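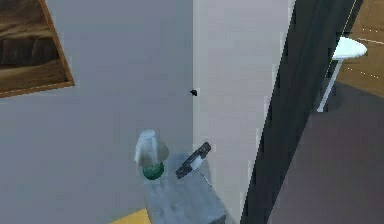 Rendering: a framed landscape on a blue-grey wall, beside a paler wall section.

Clumard Introduces Laltine Interior Paint Line for Older Homes and Rental Buildings

New range of muted wall colors goes on sale in August, with a color-matching service for previously painted rooms

PULAU – Clumard, a maker of interior and exterior coatings, today announced the launch of Laltine, a line of water-based wall paints developed for homes and apartment buildings in which existing walls have been painted many times over. The line will be available in August through independent paint dealers and through the company's own trade counters.

Laltine is offered in 40 colors, most of them soft greys, blues, clays and off-whites. The range was drawn up after a review of color requests received at Clumard trade counters, where customers repainting older rooms have tended to ask for quieter shades that sit well beside existing woodwork, tile and flooring. Each color has been prepared in a matte and an eggshell finish. Ceiling white is sold separately.

"Most of the painting done in this region takes place in rooms that people already live in," the company said in a statement. "Our customers work around furniture, door frames and pictures that are going back on the same hooks. Laltine was planned with those rooms in mind, and the colors were chosen to be used next to things the household already owns."

The paint is intended for plaster, drywall and previously painted surfaces in living rooms, bedrooms, hallways and stairwells. It is not recommended for shower enclosures, exterior masonry or floors. On sound, clean walls in a similar color, 2 coats are normally sufficient. Strong color changes, bare plaster and patched areas will require the Laltine primer, which is sold in the same can sizes as the finish paint and may be tinted toward the final color at the time of purchase.

Clumard will also begin a color-matching service at all participating dealers. Customers may bring in a chip of existing paint or a small painted object, and the dealer will identify the closest Laltine shade or mix a custom color at the counter. Records of custom colors will be kept under the customer's account so that touch-up paint can be ordered at a later date. Property managers may register whole buildings under a single account and assign a color name to each hallway, landing or unit.

The service was tested during a trial program with Radonjić, a property maintenance firm that looks after rental buildings in Pulau and neighboring towns. Under the program, Radonjić crews repainted more than 500 apartments between tenancies using Laltine paints in a limited set of colors. The firm reported on coverage, drying time between coats, and the ease of touching up scuffed areas near light switches and door openings. Its reports led Clumard to adjust the eggshell formula, which in its early form left visible edges where a repaired patch met the surrounding wall.

"The trial gave us information that cannot be gathered from sample boards," the company said. "Crews were working to tight schedules in rooms with uneven light and walls of unknown history. We are grateful to Radonjić for the detail of its reports, including those that were critical of the product as first supplied."

Radonjić has since adopted Laltine as its standard interior paint for hallways and living areas. The agreement between the companies does not restrict sales to other maintenance firms.

Printed color cards will be sent to dealers ahead of the launch. The cards show each shade as a painted swatch, together with a suggested trim color and a suggested neighboring wall color for rooms in which adjoining walls are to be painted differently. Customers are advised to view the card in the room to be painted, in daylight and again in the evening, before placing an order. Sample pots will be available in every color in the matte finish only.

Clumard will hold evening sessions for trade painters at its Pulau counter, beginning at 6 p.m., during the weeks before the line goes on sale. The sessions will cover surface preparation, use of the tinted primer, and the procedure for registering a custom color. Attendance is free of charge, but places must be reserved through a dealer or at the counter.

Existing Clumard interior paints will remain on sale. Colors recorded on current customer accounts will not be changed or withdrawn as a result of the launch, and dealers will continue to fill repeat orders in the original formula on request.

About Clumard

Clumard manufactures paints, primers and wood finishes for household and trade use. The company is based in Pulau, where it operates a mixing plant and a trade counter, and supplies independent dealers across the region.

Press contact

Requests for color cards, product data sheets and dealer information may be addressed to the Clumard press office in Pulau. Sample pots are available to home and trade publications on written request.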